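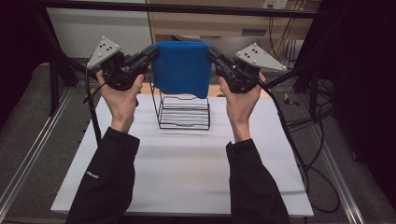
Blaues Frottee über dem schwarzen Drahtgestell, weiße Platte.

6/10/24

Heute wieder Handtuch. Ich hatte mir meine Laufbahn anders vorgestellt, aber die Stelle hinter dem Wort »Textil« in der Ausschreibung habe ich damals offenbar überlesen.

Stand der Dinge: Das blaue Tuch ist aus der Ersatzkiste, das vorige hat Francine nach der Wäsche bei 70 Grad für tot erklärt. Es war danach kleiner als im Protokoll und an den Kanten wellig. Bitte künftig nicht mehr mit den Putzlappen waschen, auch wenn beides im selben Korb liegt. Neue Tücher bekommen eine Nummer auf das Etikett, dieses hier ist die 17.

Aufhängen. An den oberen Ecken fassen, straff ziehen, über das Gestell bringen, dann erst absenken. Wer das Tuch in der Mitte packt, legt eine Wurst ab. (Gilt auch für mich, siehe Eintrag vom April, den ich bewusst nicht noch einmal abschreibe.) Die rechte Seite hängt gern etwas durch. Darlene meint, das sei der Stoff; ich meine, das bin ich. Einigung vorläufig: rechts ein wenig höher halten und nicht darüber reden.

Das Gestell. Dünner schwarzer Draht, vorne lauter waagrechte Streben, eine davon gewellt -- und genau an der bleibt Frottee hängen. Die Schlaufen haken ein, man zieht, das Gestell kommt mit. Drei Durchgänge deswegen verworfen. Vorschlag Dirnum: mit Klebeband umwickeln. Vorschlag Francine: langsamer machen. Der zweite ist billiger und kränkt mehr.

Gegen das Wandern habe ich die Standfläche mit Bleistift auf der weißen Platte markiert. Das hielt, bis jemand die Platte geputzt hat. Sehr gründlich übrigens, danke. Nächster Versuch mit Kreppband an den Ecken.

Zum Stoff: Frottee verzeiht Falten und rächt sich mit Fusseln. Auf der weißen Platte sieht man jede einzelne, auf dem Teppich keine, dort sind sie aber auch. Zwischen den Serien einmal mit der Rolle drüber, bitte auch über den Draht.

Serie heute: bis zu drei Tücher pro Block, danach Pause, sonst werden die Schultern beleidigt. Abgelegt unter 2163 im Ordner Isach. Der Ordner Vorkora ist für die Geschirrtücher und bleibt für die Geschirrtücher, Darlene hat dort gestern eine Stunde aufgeräumt und möchte das nicht wiederholen.

Offen:
Ersatztücher bei Marchand bestellen, wieder blau, gleiche Größe
Kreppband suchen (zuletzt bei den Schraubzwingen)
Gewellte Strebe: mit Darlene klären, ob wir das Gestell umdrehen
Waschzettel an den Korb hängen, gut lesbar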